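Section 3. Gripper Assembly and Drive Handling

The Stoltero project was carried out in a shared workshop by two students, Kyu-ri Cho and Nusrat Uddin. Its purpose was to build an arm attachment able to handle hard drives held in plastic caddies, using desktop computers of the kind often sent for recycling. Work on the jaws began in June, after the first design had been set aside as too wide for a normal case.

The jaw plates were cut to the team's own drawings and joined with star-drive screws, so that any part could be replaced with one tool. The finished attachment has a mass of 725 grams. Control software was adapted from an earlier student project, Tillarard, and stores each approach as a short list of arm positions. A total of 291 approaches were recorded during the term — most of them with one person beside the equipment at all times.

Two points required care. The jaws must meet the caddy at its lower end, near the connector, and the angle of approach must match the angle of the tray. An error of more than 2 millimeters at the jaw tips was treated as a failed approach.

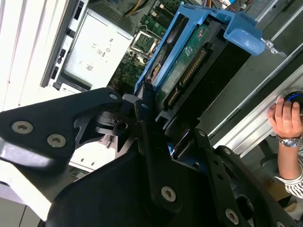
Gripper and blue drive caddy, two views.

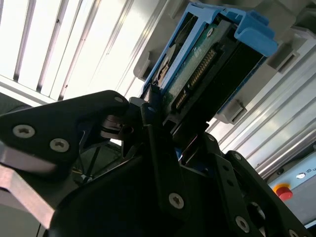

On reading the draft of this section, Ostrowski remarked that the error limit was set by the drawings alone and asked whether the joints had been checked for play after long use. They had not. A check of every pivot has been added to the work plan, to be repeated after each nine hours of operation, and the results will be entered in the maintenance log with the screw settings used at the time.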